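Floor day at last!

I've been itching to clear out the back room ever since November, and this morning I finally got going. First job was the big window, and wow, the light in there now!

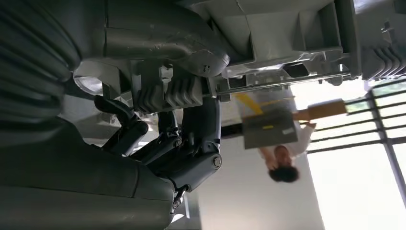 The floor

I love this speckled gray. It goes with everything, and I swept it twice just to enjoy it.
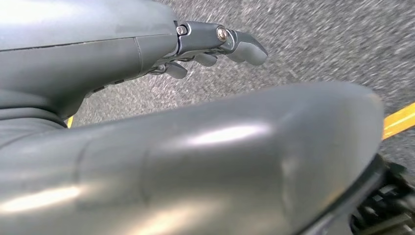 Then I packed 5 boxes for Periklis Pappas, who wants all my old Foulkes catalogs (yes, all of them!).

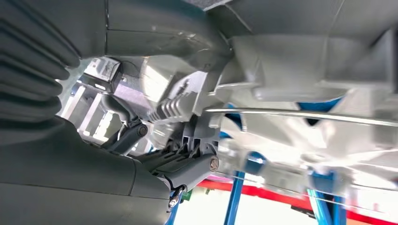
Last updated: Jan 15, 2019

Shelves next, and I can't wait!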